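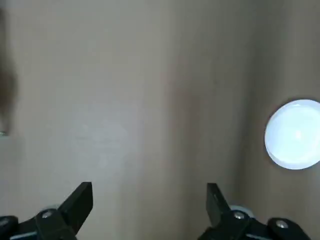

Zesura rebuild thread, March 2024

1/ Second pass on the Zesura, a solid-state widebody from Tsegaye. Production run was 600 games according to the flyer. Mine is number 158 going by the plate inside the coin door. Topic for this thread: the left flipper, the drop target bank and the tilt.

2/ Left flipper first. Complaint was a weak shot to the upper ramp. Coil resistance matched the right side, so I left the coil alone. The end-of-stroke switch was opening too early. On this game the EOS opens the high-power winding, and if it opens before the bat is most of the way up, you lose the shot.

3/ Filed the contacts, set the gap by hand with the bat held up, checked it again under power. These are tungsten contacts, so a file is fine. Do not use a file on the gold-plated ones in the playfield switches. A business card pulled through is enough for those.

4/ Replaced the plunger and link on both sides while I was in there. Old plunger was mushroomed at the tip and dragging in the sleeve. New nylon sleeve too. The ramp shot is now makeable from a rolling ball, and from a trap it clears with some speed left over. 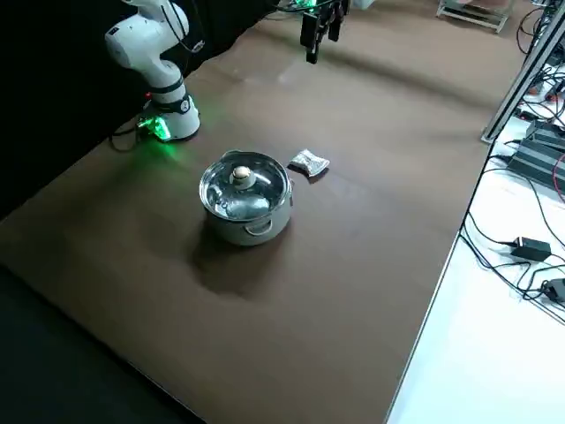

5/ Next, the drop targets. Five-bank, center left. Target 2 would register and then stay up on a direct hit. The usual cause is a worn ledge on the target itself, and the ledge was rounded over. Trurnura sells a reproduction in the right color but the stem is slightly thick. It needed a light sanding before it would fall freely.

6/ The reset coil was also pulling unevenly. One of the two return springs had been swapped at some point for a longer one. Matched pair fitted. The bank now comes up level.

7/ If you have the same bank: take a photo of the spring positions before you pull the bracket. The manual drawing shows them mirrored. I built it from the drawing the first time and had to take it apart again.

8/ Tilt. The plumb bob was set so loose that it never closed. Raised it until a firm nudge gives a warning and a shove ends the ball. Slope is a touch steeper than the factory setting. That is preference – the manual says to center the bubble and the game plays fine that way, only slower.

9/ Rules note, as I was asked last time. Completing the five-bank in order lights the spinner at full value until the ball drains. Completing it out of order lights it at base value only. The instruction card does not mention the difference. The Zaka, which used the same board set, scores both the same.

10/ Burn-in was 35 games with the glass off. No stuck targets, one double hit on the right slingshot. The slingshot leaf switch is gapped tight, so I opened it slightly and it has not repeated.

11/ Still open: general illumination flickers on the lower third. I suspect the header pins on the power board, which are brown. Plan is to replace both the pins and the connector housing – new pins in a burned housing will only burn again.

12/ Backglass has some lifting near the score windows. Not touching it until I have read more about sealing. Next update when the connector is done, probably September given the parts backlog.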